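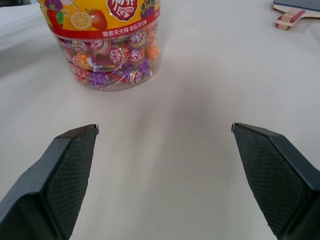
Mahsa Mohammadi wrote to me after the last post to ask whether I was serious about doing all my errands in person again, and if so, what on earth I was doing with my Saturday mornings before, because hers are already full and she hasn't set foot in a bank since her youngest was in diapers. She also wanted to know if they still give you a lollipop.

They do, Mahsa! At least at mine they do. And yes, I was serious, although I'll admit I had no big plan when I mentioned it. It was a throwaway line in a post that was mostly about my gutters. But you weren't the only one who asked, so I thought I'd sit down with a cup of tea and write about it properly, and you can all decide whether I've lost my mind.

How it started was the checkbook. I still have one, and I still use it for the piano tuner and the man who pumps the septic tank, and in the spring I ran out of checks. I went online to order more and got stuck in one of those loops where they send a code to a phone number you gave up years ago, and to change the phone number you need the code. I went around that loop three times. Then I put my shoes on and drove down to Eynon Street and walked into the branch, and a woman with reading glasses on a beaded chain fixed the whole business while telling me about her daughter's wedding shower. I was back in the car before my parking meter had even thought about running out. I remember sitting there with my hands on the wheel feeling downright cheerful, and wondering when I'd last felt that way about a bank.

When I was small, errands were an outing. My mother did them all on one day, in a set order, and she dressed for it. Not fancy, but a clean blouse and lipstick and the good purse. We'd start at the bank, then the post office, then the dry cleaner if my father had a suit in, then the shoe repair (which always smelled like polish and something sharper that I loved and probably shouldn't have been breathing), and we'd finish at the grocery store so the milk wouldn't sit in the car. If my brother and I behaved we got something at each stop. A lollipop at the bank. At the shoe repair the old man let us turn the crank on a machine that I don't think did anything. The dry cleaner had a parakeet.

What I didn't understand then was how much of my mother's social life was packed into that one morning. She was home with two kids and no second car the rest of the week, and I think those twenty conversations over counters kept her going. She knew who had a bad hip and whose son had been laid off. She came home and told my father all of it over supper, and he'd say "is that right" in all the proper places.

So this past summer I started doing it her way, or as near as I can manage. I don't wear lipstick for it. I do keep a list on the back of an envelope, and I do go in order, with groceries last.

I should say something about where I live, since a lot of you are new here. Neddale is not a big place. The sign coming in from the highway says 957, and it's said 957 for as long as I've been driving past it, so somebody must be very careful about leaving when a baby comes. We have one real street with shops on it, and a second street that has the vet and the tire place and a lot of good intentions. If you need underwear or a television you drive to the mall, which is 46 miles one way and feels like more in January. So I'm luckier than some of you in that my errands are close together, and less lucky in that there's only one of everything, and if it's closed, it's closed.

The hardware store is my favorite stop and always will be. It's called Steker's (the sign just says Steker, but I've never heard a living soul say it without the s). You go in with a broken piece of something in a sandwich bag and you hold it up. That's the entire method. I went in with a washer from the upstairs faucet, and I'd spent the better part of the evening before trying to find it on the internet, where it seems there are over 400 kinds of washer and the photos all look like the same black donut. The fellow at the counter took it out of the bag, bent it a little between his fingers, said "oh, that's an old one," and came back with two from a drawer. He charged me for one. The faucet has been quiet since. I lie in bed and listen to it not dripping, and it's lovely.

The post office is more of a mixed bag. I used to print my own labels at home and I was proud of how neat they looked. Now I stand in line. I won't pretend that standing in line is a treat, especially around the middle of the day when everybody comes in on their lunch hour with a package that has been taped by a raccoon. I've started taking a paperback. But I've also run into people there I hadn't laid eyes on in ages, including my old choir director, who looked so well that I told her so twice, and who has since roped me into the alto section for the fall concert. I'm still not sure whether to count that one as a benefit!

Then there's Jiseo, which a few of you will remember from my post about the seed cake. It's a bakery in the mornings and mostly a coffee place after that, and strictly speaking it isn't an errand. I've put it on the envelope anyway. I go in between the post office and the groceries and have a coffee and whatever's left on the second shelf. They had a plum thing in September that I'm still thinking about. It had a crust like a good pie but it was thinner and it tasted of cardamom, and I asked for the recipe and got a very kind smile and no recipe. I've tried it at home two times now. The first was soup. The second was closer, and my neighbor ate three pieces, but she is a generous person and would eat three pieces of a doormat if I'd made it.

Now, the practical part, for those who asked.

Yes, it takes longer. I won't fib about that. A morning of errands done on foot and in person runs me from when the bank opens until almost noon, and I could do most of it from the kitchen table in less than an hour if every website behaved. They don't, of course. I've noticed I never used to count the time I spent hunting for passwords or returning the lampshade that was the wrong beige. I'd just grumble through it in the evening with the television on and call it nothing.

It costs a bit more in some ways and less in others. The hardware store is higher on lightbulbs. On the other hand I've stopped buying things at eleven at night, and that was a real leak in the boat. I went back through my statements and found eight orders in one month that I had placed after bedtime, and I couldn't have told you what half of them were. One was a hat. I have never worn that hat. I do still order my vacuum bags online, and the dog's joint pills, and I'm not going to apologize for that, because the vet charges a ransom for them.

And it's harder if you work regular hours, or if you don't drive, or if your knees aren't what they were. I went part-time two years ago and I know full well that's what makes this possible. When I was commuting I couldn't have gotten to the bank during open hours if it were on fire. So please don't anybody read this as a scolding. My sister did, when I told her on the phone, and there was a bit of a frost until I explained that I wasn't telling her to do anything, I was only telling her about the plum thing.

What has surprised me most is how my week feels. Working from the spare room, I had gotten to where I could go three days speaking only to the dog and to people in little squares on a screen. I didn't think it bothered me. I'm a homebody and I like my own company. But the first few times I came home from town I noticed I was humming, and that I had things to say when my son called. He asked what was new and I told him about the choir and the wedding shower and how they're finally repainting the crosswalk by the library, and he said "is that right" exactly the way his grandfather used to. I had to put the phone down for a minute after that one.

Anyway, Mahsa, to answer your other question, I don't do it on Saturdays at all, I go on a weekday and leave Saturday for the laundry and for lying on the couch. Try just one stop and see. Pick the one that makes you the least tired to think about. And take the lollipop when they offer it, even if you don't have a child with you. I hung back the first time out of some idea of dignity and regretted it all the way to the post office. Orange, if they have it, though I'm told I'm in the minority there.

Next time I'll have the gutter update, I promise. The man came, he looked, he made a noise through his teeth, and he's coming back with a longer ladder.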